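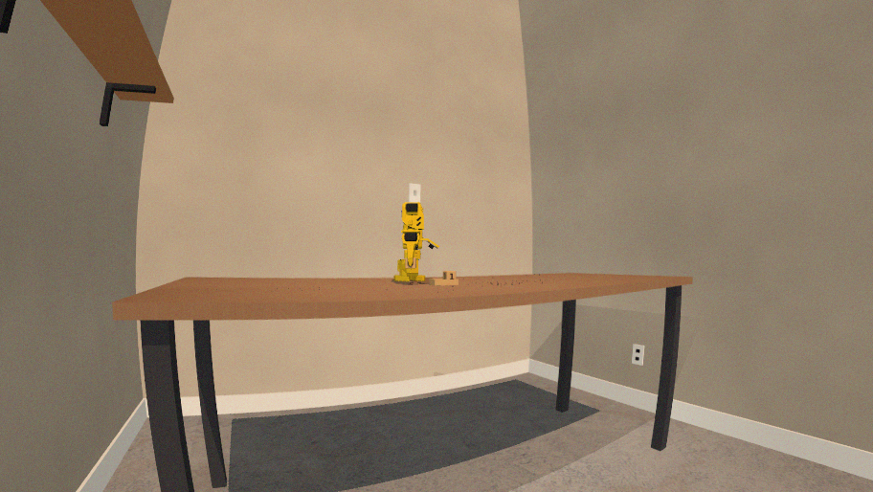
Tarek Mansour wrote:
I'm going to be the awkward one and disagree with the whole idea, Cremilda. We tried tea at the table every single night when mine were small and it was misery. Everybody cross, someone always crying over a pea, me saying "elbows" like my own dad. We gave it up and had trays on our laps and I swear we talked more. You can't force people to chat by sitting them opposite each other!

Cremilda Frota wrote:
Well I did ask for opinions so fair enough Tarek! But I think you've read more into my first post than I meant. I'm not after a Victorian dinner with everyone in a collar. All I said was that when we lived over in Holanda (the estate, before anyone asks, the one behind the old Kellik works) we all ate together without thinking about it, and since we moved it's turned into everybody wandering in at different times, standing at the worktop with a fork. My eldest had beans out of the pan last night. Out of the pan!

I miss it, that's all. I wanted to know if other people have managed to bring it back once it's gone, and whether the kids hated them for it.

Lucimara Rocha wrote:
We did. It took ages, and the first week was awful. What worked for us was not trying for every night. We picked 2 nights and everyone knew which ones, and the rest of the week was a free-for-all. Mine are 15 and 12 now and I get the odd eye roll but they turn up. I think if I'd gone for all seven I would have been on here crying by now.

Phones go in the bread bin. That bit wasn't popular.

Tarek Mansour wrote:
In the bread bin?? With the bread?

Lucimara Rocha wrote:
We don't keep bread in it Tarek. It goes stale quicker in there, I don't care what anyone says.

Reinaldo Lopes wrote:
Bread absolutely belongs in the bread bin and I will die on this hill. Your bin must be letting air in.

On the actual question, I'm with Cremilda. I grew up with a grandmother who wouldn't serve you if you weren't sat down. No shouting about it, she'd just stand there holding the spoon until you'd got yourself on a chair. We had some proper rows at that table, I'm not pretending it was all lovely, but I knew everyone's business and they knew mine. My nephew's lot each eat in their own room and I couldn't tell you if he even knows what his brother does for a job.

Aoi Hoshino wrote:
Can I put in a word for people with shifts? My partner works at Jekeck and gets in at all hours, and I'm usually off out just as he's coming through the door. We have never once in our married life had a regular teatime and I get a bit fed up of being told we're storing up trouble. What we do is breakfast. Whoever's coming in and whoever's getting up, we overlap for 20 minutes and that's our sit-down. Toast, tea, moan about the neighbours. My daughter comes down in her dressing gown and tells me things at that hour that she'd never say in the evening!

So I'd say don't get too hung up on it being the evening meal.

Cremilda Frota wrote:
Aoi I love that, and I hadn't thought of mornings at all. Mine are like bears in the morning but the little one might be up for it.

Reinaldo your grandmother sounds terrifying and I think I'd have liked her very much.

Lucimara, 2 nights is a good shout. I'd been going in with "right, every night from now on" and you can imagine how that went down. My husband looked at me as though I'd suggested we all take up the trombone.

The other thing is the table itself. I've got to be truthful here, ours is a dumping ground. Post, school bags, a jigsaw that's been half done since December, a lamp with no plug on it. By the time I've cleared a space big enough for plates the food's gone cold and everyone's drifted off. My sister Nandora-shops (you know, that big furniture place off the ring road) and she keeps saying get a new long one and you'll all sit at it. I think that's just her wanting to go to Nandora.

Tarek Mansour wrote:
Don't buy a table. That's how they get you. You'll have a bigger dumping ground and a delivery charge.

Lucimara Rocha wrote:
I hate to say it but Tarek's right about that one. We thought a bigger table would sort us out and it was covered in rubbish inside a week. What helped was having somewhere else for the rubbish. I put a basket at the bottom of the stairs and anything left on the table at five o'clock goes in it, no arguments, no matter whose it is. I've put my own purse in there before now and spent half an hour hunting for it.

Also lay it early. I know that sounds daft but if there are already knives and forks out then people don't plonk a bag down on top. Mine goes on when I get in from work, even if we're not eating for ages, even if it's only beans on toast. It looks like something's going to happen.

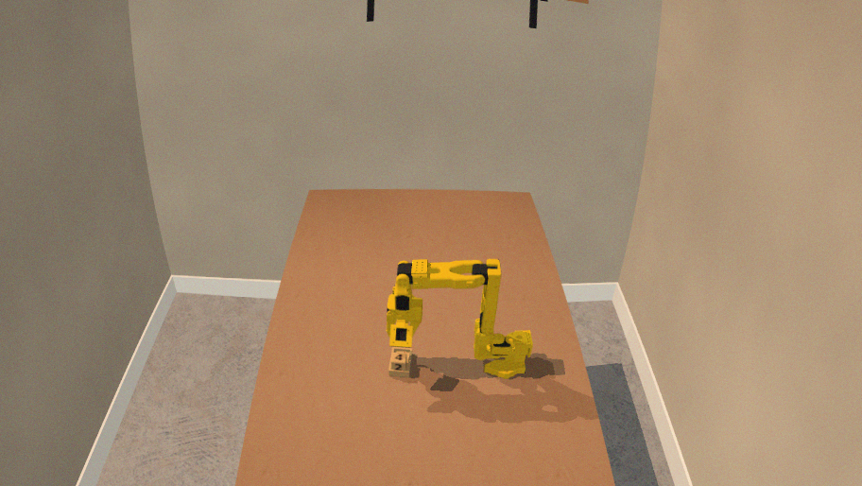 And do the boring food. I started out doing big roasts and things with sauces because I wanted it to feel like an occasion, and I was too knackered to talk to anybody by the time I sat down. Now it's jacket potatoes one night and pasta the other and no one has ever complained. Well, they've complained, but about the pasta, so that's different.

Reinaldo Lopes wrote:
Seconded on boring food. My grandmother did the same soup for what felt like years. I'd give anything for a bowl of it now and I've never got it right, there was something she did with the onions.

I do think Tarek has a point about forcing it though. If there's an atmosphere, a table makes it worse, there's nowhere to look. My brother and I once didn't speak for a fortnight and we still had to pass each other the salt. I'd put the radio on low. It gives the quiet ones something to hide behind.

Tarek Mansour wrote:
Two people agreeing with me in one thread, I should print this out.

Look, I'm not against it. What I'm against is people feeling rotten because they don't do it. My two are grown up now and they ring me most weeks and they turned out fine, and they were raised on fish fingers in front of the quiz. When we want a proper talk we go for a drive. You're side by side, nobody has to look at anybody, and they can't leave.

Aoi Hoshino wrote:
The car is where my daughter told me about her exams, so yes to that one.

But I'd still disagree that telly is the same thing. You were lucky if they talked over it, Tarek. In our house growing up you got shushed.

Tarek Mansour wrote:
Oh we shushed. We talked in the adverts.

Cremilda Frota wrote:
Update as promised, 8th October and I have seen the surface of my table! The jigsaw has gone on a board under the sofa (protests from my husband, who hasn't touched it in months). There's a basket by the stairs. We sat down last night, all 5 of us, jacket potatoes, radio on. The middle one said it was weird. The little one talked for 20 minutes without stopping about a boy at school who can burp the register, and my eldest laughed so much he had to leave the room.

He came back though. Then they all vanished and left me with the washing up, so if anyone's got any ideas about that I'm listening.

Lucimara Rocha wrote:
Brilliant news! For washing up, whoever's phone rings in the bread bin does it. Works a treat in our house.

Reinaldo Lopes wrote:
Still can't believe there's no bread in it.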